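Filed under: Lab Safety / Field Checks

Fruit pick study, handheld gripper: pre-run check
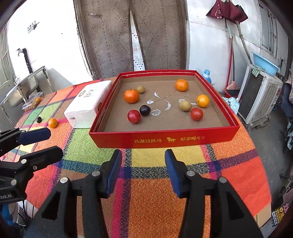 Clokville, 1st August

1. Jaw pads seated, both sides. OK.
2. Bolts on gripper arms. One retightened — recheck after 61 picks.
3. Jaws open fully before approach. OK.
4. Box lid flat on table. OK. Stains on the cardboard stay in; the Gidey method keeps backgrounds as found.
5. Fruit mix in lid: citrus, apples, plum, small brownish-green fruit. OK.
6. Floor clear behind operator. Not checked.

Result: 135 demonstrations cleared for training. Repeat item 6 before the next set.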